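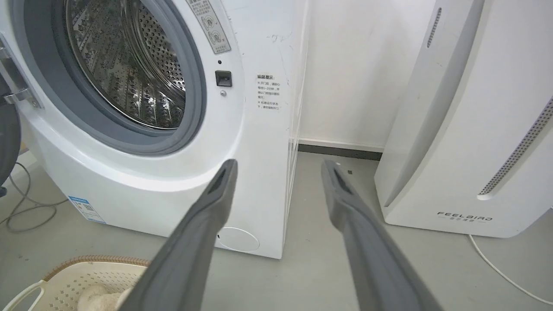
Page last changed: February, by F. Fortin

Unit 6. Workplace accommodation and supported entry to work

Reading for this unit: course reader, chapters 7 and 8. The Erkasa case file is on the shared drive. Bring a printed copy to the seminar.

6.1 Terms

Impairment: a long-term limit in how a person's body or mind works.
Disability: the disadvantage that arises when a person with an impairment meets a setting that was not built with that person in mind. This is the social model from Unit 2. Some national laws still use the medical definition, and the difference matters when you read eligibility rules.
Accommodation: a change to a job, a workplace or a hiring process that lets a qualified person do the work or compete for it.
Essential function: a task the job exists to perform. Tasks done rarely, or easily traded with a coworker, are usually marginal functions.
Supported employment: paid work in an ordinary workplace, with help from a job coach. Do not confuse it with sheltered work, in which the workforce is made up mostly of disabled people and pay is often below the going rate.

6.2 Kinds of accommodation

Physical: ramps, desk height, lighting, placement of controls.
Schedule: later start, split shift, time off for treatment.
Communication: sign language interpreter, written instructions, captioned training.
Task: trading marginal functions between workers, changing the order of steps.
Policy: allowing a service animal, relaxing a uniform rule.

Students tend to list equipment first. In practice many requests concern schedule or task changes, and these have little or no purchase cost. They do have a cost in supervisor time, and a full answer in the written assignment should say so.

6.3 Procedure

Step 1. The worker makes a request. It need not be in writing and need not use the word "accommodation."
Step 2. The employer and the worker identify the essential functions.
Step 3. They identify the barrier. State it as a mismatch between a task and a setting. "Cannot hear the shift bell" is a usable statement. "Is deaf" is a diagnosis and does not point to a remedy.
Step 4. Options are listed and compared. The worker's preference is recorded even when another option is chosen.
Step 5. A trial period is set, with a review at its end.
Step 6. The result is written down and kept apart from the general personnel file.

Most failures in the case files occur at Step 5. A change is made, no review is held, and the change lapses when the supervisor moves on.

6.4 Case: Erkasa

Erkasa is a packing firm that took on 18 trainees aged 16 to 30 through a placement run by Dresen. All had a hearing, vision or mobility impairment. Dresen supplied one job coach, Tiburcio Quintero, for the first part of the placement. After that, support passed to line supervisors.

Points to note:

(a) Quintero's weekly notes record barriers by task, as in Step 3. The supervisors' notes do not.
(b) Transport to the early shift was treated as the trainee's own problem. It appears in the exit interviews more often than any workplace barrier.
(c) The wage subsidy went to the employer and ended on a fixed date. Compare the MacPherson scheme in the reader, where the subsidy tapers.
(d) There was no comparison group. The retention figure in the final report cannot be read as an effect of the coaching.

Keith Bainbridge's commentary (reader, chapter 8) argues that (b) should count as an accommodation matter. Mhairi Skinner takes the opposite view in the same chapter. Know both arguments.

6.5 Wage subsidies

A subsidy lowers the cost of hiring. Two standard problems follow. Deadweight: the employer would have hired the person anyway. Displacement: the subsidized worker takes the place of an unsubsidized one. A third, stigma, is harder to measure. Some employers read eligibility for a subsidy as a signal of low output.

6.6 Seminar questions

1. Using the Vadix job description (handout 19), separate the essential functions from the marginal ones. Justify any item you mark as doubtful.
2. Rewrite three entries from the Erkasa supervisors' notes in the form required by Step 3.
3. Which of the problems in 6.5 could a tapered subsidy reduce, and which would it leave unchanged?

Written answers to question 2 go to Sylvie McKinnon before the seminar. Late work is marked but not returned with comments.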